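4.2 How the October sittings were recorded

We were lucky, as readers of small-town assembly records will appreciate, that the clerks at Prirkby wrote a good deal more than they had to. Their minute books give us 285 separate motions from the October sittings, and for most of them we have the names of the speakers as well as the final tally. The Lockyer books are thinner, and it took us a long while - longer than we had planned - to match them up with the Prirkby ones. 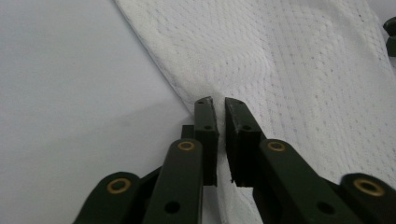
Figure 3. Fingertips nearly closed, with white material in the gap.

One reader of an earlier draft objected that a motion written down twice may well have been debated twice, and that we were too quick to merge the entries. We took this to heart and went back through every merged pair. In nine cases we separated them again, and the totals in this section reflect that change.

None of this alters the broader picture very much. The Lockyer delegates still arrive with written instructions from their home districts, and they still spend the first days of each session arguing over who may be seated,

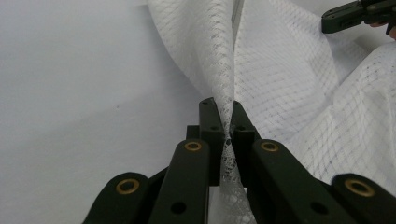

while the Prirkby delegates tend to settle the seating quickly and save their quarrels for the tax on mills. We come back to that tax in the next section, where the petitions give us a much fuller account of it.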